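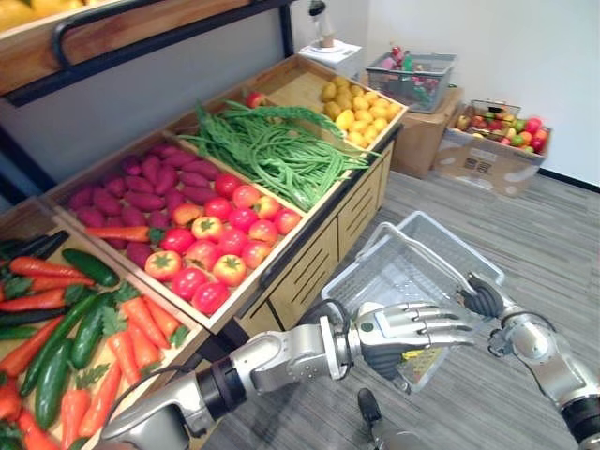 The Long Return of the Neighborhood Grocer

Trimmont lost its last downtown food store in January, when the owners of the Asamoah market on Mill Street retired after 23 years and found no buyer. The nearest full supermarket is now on the county highway. For residents who drive, the change has been an inconvenience. For those who do not, it has altered the shape of the week.

The town's experience is a common one. Small grocers have been closing in county seats and older city districts for two generations, and the reasons are well understood. Wholesale suppliers prefer large orders. Refrigeration is costly to replace. Shoppers who once bought food every day now buy it every week, and they expect to find everything under one roof when they do. A store that carries a few hundred items has difficulty holding the attention of a household that has become used to many thousands.

What has received less study is the part that fresh produce plays in whether a small store survives. The Trimmont Planning Office took up the question this spring and released its findings on August 26, 2003. The report draws on 116 interviews with present and former shopkeepers and on a mail survey returned by 700 households in the town and the surrounding townships.

Its principal author, Nerea Sarmiento, came to the office from a career in agricultural lending. The report bears the marks of that training. It treats the vegetable counter first as a matter of money, and only afterward as a matter of public health or civic pride.

The arithmetic is not encouraging at first reading. Produce takes more labor than any other department in a small store. It must be trimmed, turned, misted, and sorted each morning, and a portion of it must be thrown away each night. Several former owners told the interviewers that they had given up on leafy greens entirely in their last years of business and kept only potatoes, onions, and a few apples. Most of them believed at the time that they were cutting a loss.

The household survey suggests that many were mistaken. Respondents who had stopped using a small grocer were asked to name the first thing they had begun to buy elsewhere. The most frequent answer was fresh vegetables. Milk, bread, and canned goods followed, often within the same season. Once a household had a reason to make the longer trip, it made the longer trip for everything.

"The counter loses money on paper, and so it is the first thing an owner reduces," Ms. Sarmiento writes. "The accounts do not show how many customers were coming through the door on its behalf."
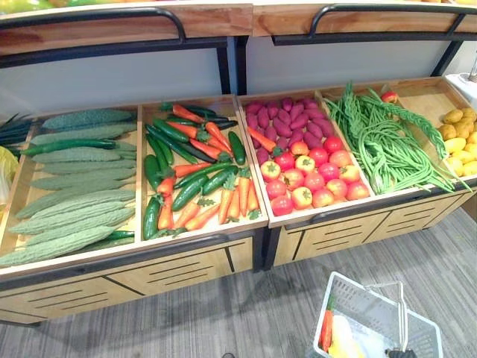 The report goes on to consider supply. A small store cannot order lettuce by the pallet, and the large distributors serving the region set a minimum that few independents can meet. Driltico, a wholesaler based two counties to the east, began in 1998 to divide its deliveries among groups of stores that agreed to order together. The arrangement requires a good deal of patience. Members must settle their orders by noon on the day before delivery, and a store that changes its mind pays for what it asked for. Even so, the number of participating shops has grown each year, and the company has added a second truck.

Obadia Mugo, who runs a corner store in the Vultik district and joined the group in its first year, describes the early months as difficult. His customers included families from several parts of the world, and they wanted vegetables that the distributor did not list. He kept a notebook beside the register in which people wrote down what they were looking for. When the same item had been requested often enough, he took the page to the next members' meeting.

"Okra was the first," Mr. Mugo said. "After that they stopped arguing with the notebook."

His store now gives nearly a third of its floor to produce, a far larger share than was customary when he bought it. He does not regard the proportion as a model for others. A shop near a school or a bus terminal, he observed, lives on different sales altogether.

The Planning Office makes four recommendations. It asks the town council to permit sidewalk displays on Mill Street during business hours, a practice barred since an ordinance of the 1950s. It proposes a small loan fund for refrigeration equipment. It recommends that the former Asamoah building be offered at a reduced rent to any tenant who will sell fresh food for at least five years. Finally, it urges that the Saturday bus be rerouted past the highway supermarket until such a tenant is found.

The last of these has drawn the most comment. Merchants on Mill Street object that the new route would carry shoppers away from downtown. Residents of the Garfield Apartments, where few households own a car, have submitted a petition in its favor. The council has referred both the petition and the objections to its transit subcommittee.

Copies of the full report may be requested in writing from the Planning Office, P.O. Box 2116, Trimmont.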